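3. Evaluation of the Mandier hand-held gripper kit

3.1 Scope

Trevitik supplied the Mandier kit to us in its standard retail form. The kit consists of a pair of hand-held grippers, the cables for both, a mounting plate for each gripper, a carrying case and a printed setup guide. It is sold to groups that want to record manipulation tasks without tying up a robot arm for each hour of recording. An operator holds one gripper in each hand and carries out the task, and the motion and the wrist-camera video are saved for later use in training.

We looked at three things: how long the kit takes to set up, how the fingers and pads hold up under ordinary use, and how well an operator can handle common household items with it. We did not compare policies trained on the resulting data. That work is reported separately in Section 5, where recordings from the Mandier kit and from the older Renaud kit are used side by side.

All purchases were made at list price and Trevitik had no part in planning the trials or in the analysis. The company did answer two technical questions by email, one on pad replacement and one on cable strain relief, and we note below where we relied on those answers.

3.2 Fingers and pads

Each gripper closes on an object with two flat-faced fingers. The finger blocks are driven through a short linkage, and the travel is set by a trigger in the handle. The contact pads are bonded to the inner faces of the fingers. The setup guide says they should be checked at the start of each session and wiped with a dry cloth.

The pads were the part of the kit we had the most questions about. Grip depends on the state of the surface, and a change in grip partway through a data set is hard to correct afterward. The wrist camera has both fingers in view at all times, which makes it possible to go back through the video and check the pads without stopping the session. Figure 3 was taken from that camera.

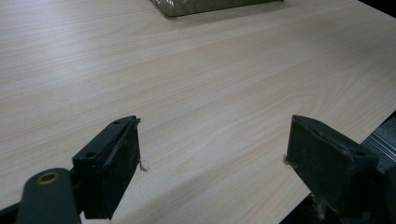
Figure 3. Wrist-camera view of the gripper fingers, open over the tabletop. Light scuffing and stray fibres can be seen at the pads.

The scuffing was light on every pad we inspected and we could not tie it to any dropped item. Fibres were more of a nuisance. They gathered at the lower inner edges of the fingers, where the cloth tended to miss them, and a soft brush did a better job. We would suggest that Trevitik include one in the case. Fibres that stay in place also turn up in every image from the wrist camera, and a group that trains directly on those images may want to clean the fingers more often than the guide says.

Trevitik confirmed that the pads can be replaced by the user. We tried this on one gripper. The old pad came away cleanly with a plastic scraper and the new one went on without trouble, but the guide gives no way to check that the two pads are parallel once the job is done. We used a strip of paper held between the closed fingers and pulled at each corner in turn. A simple gauge would be better, and we understand from the reply we received that one has been asked for by other customers.

3.3 Workstation and test items

Trials were run at a fixed workstation with a small table on a carpeted floor. Each trial started with the items set out on the table and both grippers held open. The operator then completed a short written instruction, such as moving an item into or out of a tray, turning it to face the other way, or steadying a container with one gripper while working on it with the other.

Items were drawn from the Plandholm list, which is made up of goods that can be bought at any supermarket or hardware store. We left out the glassware and anything that had to be opened with a sharp tool. Pump bottles, shallow trays and small flat parts were kept in because they are awkward in different ways. A pump bottle is tall and can tip if it is pushed near the top. A shallow tray has little for the fingers to close on except the wall. Small flat parts have to be picked up by the edge.

The quota was set at 2000 recorded trials, with the four item groups given equal shares. Trials in which a cable caught on the table or in which the recording stopped early were discarded and repeated.

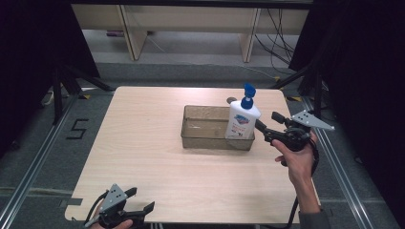
Words and pictures: Trevitik trials group, 16 Mar 2018

3.4 Handling

Operators learned the grippers quickly. The pistol-style handle is comfortable for an adult hand of medium size, and the trigger has enough resistance that the fingers can be held partly closed. One operator with smaller hands found the reach to the trigger tiring and took more frequent breaks. The handle is offered in one size only.

Bottles gave little difficulty when they were gripped around the body. Operators were told to approach from the side and keep the fingers level, and most did this without further reminders. Gripping at the pump head was less reliable, as the head turns under load and the bottle swings with it. We allowed both methods, and the method used was noted for each recording.

Trays were best moved with both grippers, one on each wall. The sloped walls of the low trays meant that the fingers had to be tilted inward to match. Lifting a tray with a bottle standing in it was the hardest instruction in the set. Operators tended to take the bottle out first unless they were told not to, so we changed the wording of the instruction early in the trials to make this clear.

Small flat parts were slow. The fingers are thick at the tip, and a thin part lying flat on the table cannot be pinched from above. Operators slid the part to the table edge or tipped it up against the wall of a tray. Both methods are sensible, but they make for long recordings, and groups that need many examples of this kind should plan their time accordingly. A narrower finger would help, and the mounting screws would allow one to be fitted.

3.5 Cables

The cable leaves each gripper and runs back past the forearm. This keeps it clear of the fingers, but it pulls at the wrist when the operator reaches across the table. Following advice from Trevitik, we clipped each cable loosely to the sleeve and left a loop of slack below the handle. This reduced the pull and did not affect the recordings. Operators still preferred to work with the item directly in front of the hand that was going to lift it.

We consider the cables the main weakness of the kit in its present form. The Renaud kit has the same fault, with a stiffer cable. Section 5 takes up whether the reduced reach can be seen in the behaviour of the trained policies.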